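Vusholm的旧布回收点七月搬家，毛巾、床单终于可以一起交了

先说最要紧的：从七月起，Vusholm的旧布回收点不在老车站后面那间小屋了，搬到Prindby路上的Taşdemir洗衣店侧门。开放时间也变了，早上七点就开门，一直到晚上八点，上班前顺路扔一袋完全来得及。我家柜子里那堆洗薄了的毛巾已经等了大半年，听到这个消息真是松了口气！

老地方去过的人都知道，门口一下雨就积水，袋子放地上，底下那层布必湿。湿布混进去会捂出霉味，整箱都没法用，去年冬天就这样报废过好几批。负责这件事的Bernadette Ó Néill跟我抱怨过不止一次，说大家辛辛苦苦洗干净叠好送来，最后因为一摊水全进了焚烧站，她看着心疼。新地方有屋檐，有灯，地面比街面高出一截，推婴儿车的、骑货运自行车的都能直接靠到门边。

这次搬家还带来一个大变化。以前只收能穿的衣服，毛巾、床单、抹布、桌布这些统统不要，很多人（包括我）跑了一趟才发现，又原样拎回家。现在家用纺织品单独设了箱子，破的、褪色的、起球的都行，只要洗过、干透。条纹的、印花的、毛茸茸的都不挑。

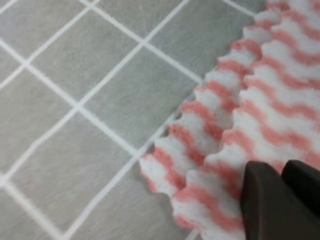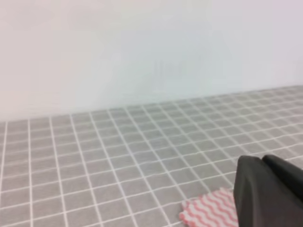

收来的布会送到Hetholm的分拣车间。我上个月跟着车去看了一回，那边比我想的要小，也比我想的要吵。分拣的人先用手摸，纯棉的放一边，化纤的放另一边，摸不准的就扯一根线看看。吸水好的棉布剪成方块，打包卖给印刷厂和修车行当擦机布；软一点的绒布去了动物收容所，给猫狗垫窝；剩下实在没办法的，打碎了做隔音填料。以前我一直以为旧毛巾唯一的归宿就是垃圾桶，在那儿站了一上午，回来以后看自家浴室的眼光都不一样了。

车间那边有位老师傅教了我一招，说判断一条毛巾值不值得留，看它干了以后硬不硬。硬得能立起来的，多半是洗衣液放多了，纤维里全是残留，用白醋泡一夜再洗，往往还能救回来。我回家试了，我家那条蓝色的浴巾真的软了不少，另外一条灰的就没什么起色，最后还是进了回收袋。

说到钱的事。镇上今年给这个项目批了900欧元，听着不多，Bernadette说主要花在新箱子和防水的标识牌上，运输由Hetholm那边承担。Taşdemir洗衣店的侧门是白借的，店主一家只提了一个条件：晚上八点以后别再往门口堆袋子，堆了会挡住他们早上卸货的路。这个要求很合理吧？可我听说试运行那阵子，还是有人半夜把整包东西往台阶上一扔就走。拜托各位了，真的，店家肯借地方很不容易。

单次交多少也有规定。家庭投放没有限制，箱子满了就等下一轮清运，每周清三次。小旅馆、民宿、理发店这类商户要提前打个招呼，每次最多300公斤，超过的话得自己送去Hetholm。我问Bernadette为什么要给商户设上限，她说春天有家旅馆翻新，一口气拉来一整车床单，箱子塞得盖子都合不上，那一周普通居民谁也投不进去。

还有几样东西仍然不收，我抄了一遍贴在自己冰箱上，顺便也写在这里：沾了油漆或者机油的布，枕芯和被芯，地毯，鞋子（鞋子请继续投超市门口的绿箱子），还有湿的任何东西。枕套可以，枕头不行，这个最容易搞混。窗帘可以收，挂钩要先拆掉。浴室的防滑垫要看背面，有橡胶底的不收，全布的可以。

衣服那边规则照旧，能穿的放左边的箱子，袋口扎紧。有人问过内衣和袜子算哪一类，我专门打听了：能穿的成双袜子算衣服，单只的和破洞的放进家用纺织品箱，一样能做填料。所以家里那些永远找不到另一半的袜子，终于有地方去了！

Prindby的居民也可以用这个新点。那边原本有自己的回收箱，去年撤掉以后一直没补，不少人开车路过Vusholm时会顺手带一袋。两边商量过要不要在Prindby也恢复一个，目前还没有定论，据说要看新点头三个月的投放情况。我个人当然希望能恢复，那边住着不少不开车的老人，为了几条毛巾坐一趟公交过来，实在有点折腾。

搬家期间老车站那间小屋会提前关门，六月最后一周就不再收东西了，门上会贴告示。如果你正打算换季整理，要么赶在那之前送去（只收衣服！），要么就再忍几天，等新点开了一次送清。我选后者，反正那几袋东西在走廊里已经放得家里人都习惯绕着走了。

开放第一天上午，Bernadette会在侧门那里待着，带着样品布教大家怎么分棉和化纤，有问题可以当面问她。洗衣店那边说会煮咖啡，杯子请自带。要登记商户投放的，也可以当天直接找她填表，带上店名和联系电话就行。

另外提醒骑车来的朋友，Prindby路靠洗衣店那一段正在修自行车道，从面包房后面的小巷绕进来更方便，巷口有个小坡，后座绑着大袋子的话下来推一段。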